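Ridau (software)

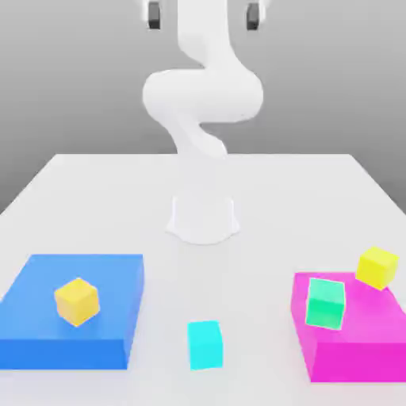

A tabletop scene in the Ridau simulator, with a white arm, two colored platforms and four cubes

Ridau is a software package for task planning and motion control of robot arms. It is used mainly in research on tabletop rearrangement, where an arm must move small objects between given places. The package contains a planner, a controller and a simulator with simple rendering. The first public version was released on February 17, 2020.

Name and origin
The project began under the working title Plevberg, as a set of scripts for checking grasp positions. These scripts were later rewritten and joined with a separate planning library called Kalniņš. The name Plevberg is still found in some configuration files, which can confuse new users.

Planning
The planner works on two levels. On the upper level, a task is written as a list of relations between objects, for example "the green cube is on the blue platform". The planner searches for an order of pick and place actions that makes all relations true. On the lower level, each action is turned into a path for the joints of the arm. If no path is found after 2000 samples, the action is rejected and the upper level must look for another order.

Objects that stand directly on the table and objects that stand on a platform are treated in the same way. A platform is described only by its top surface and its height. A cube that is tilted or reaches over the edge of a platform is marked as "unsettled", and the planner does not use it as a support for other cubes.

Control
The controller follows the planned path and sends commands to the joints and the gripper. Before each grasp it reads the object positions again. When a position differs by more than 5 millimeters from the planned one, the path is calculated anew from the current pose of the arm.

Simulator
Scenes are stored as text files. Colors have no meaning for the physics and serve only to tell objects apart, both for the user and for perception modules that take the rendered view as input. Shadows can be switched off, but the default setting keeps them soft.

Jenditz task set
Jenditz is a collection of 414 tasks distributed together with Ridau. They are divided into 29 families according to the relations which must be reached. Start positions are drawn at random from a seed number, so the same start can be repeated on another computer. A revision in December of the same year corrected several tasks in which the goal was already true at the start.

See also
Motion planning
Pick and place
Robot simulator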